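Bin Picking Gripper Trial: Progress Report to the Loter Fund
Prepared by Mbali Van Wyk, Tistberg workshop, 15th December

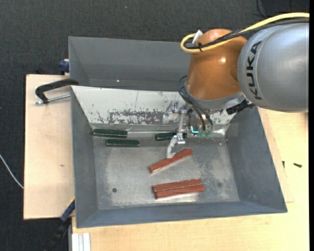

Work since the last report

The first half of the grant period went to getting one cell running well enough that two tools could be compared on it fairly. That part is finished. The KUKA arm is in service, the metal bin is clamped to the bench, and the trial blocks are in use in both colors, dark green and reddish brown. The tool carries a curved finger and a pair of suction cups, so we can switch between the two ways of picking without unbolting anything. In the original plan we expected to swap tools by hand between runs. Bereket Beyene suggested putting both on one mount in the design review, and it has saved a good deal of setup time.

The finger is the Buvlow pattern described in the proposal. The cups are the Tefera set. Both are driven from the same controller and use the same pick planner, with separate approach settings for each.

Trial runs

We planned 3000 picks per tool over the full project. To date we have logged 2000 with the cups and 750 with the finger. The finger is behind because its approach angles had to be worked out again after the first week of runs. With a block lying flat against the foot of a sloping side, the planner kept choosing an approach that brought the mounting bar too close to the wall. Bereket rewrote the clearance check and we threw out the earlier finger data. The 750 picks are all from after the change.

What we can say so far:

The cups are faster on blocks lying flat in the open part of the bin. They lose grip more often when a block is tilted or when a cup lands near an edge.

The finger does better on blocks that touch each other. It can be set to pull one block away before the pick. The cups sometimes lift two at once in the same arrangement, and we count that as a failed pick.

Neither tool is good in the back corners. The finger reaches them but is slow. The cups often stop short because the clearance check refuses the move.

I would not put success rates in front of the board yet. The two data sets are different sizes and the finger runs have leaned toward harder arrangements. Rates will be in the final report with the arrangements matched.

Problems

Reflections from the bare metal floor gave the vision software false edges in early runs. Lowering the exposure fixed most of it. Some remain when two blocks lie side by side and the bright patch falls next to the seam. We log these separately so that a vision error is not charged to the gripper.

Cable routing on the wrist took longer than planned. The hoses for the cups pulled tight when the last joint turned past a certain point, and we lost four days to rerouting them and limiting the joint in software. The limit costs us a few approach angles on both tools, so the comparison is still even.

Spending

Spending is within the approved budget except for fittings and hose, which went over. We ask to move $2000 from the travel line to parts. The Tefera site visit was replaced by a call and that money is not needed for travel. No increase in the total grant is requested.

Next period

Finish the remaining finger picks first, then the cups. Repeat a set of matched arrangements with both tools on the same day. Try a combined routine in which the finger separates touching blocks and the cups do the lift. This was not in the proposal, but the mount allows it and it needs only a change to the controller program.

Bereket will keep charge of the planner and the logs. I will handle the runs and the write-up. The raw logs and the list of discarded runs can be sent to the fund on request.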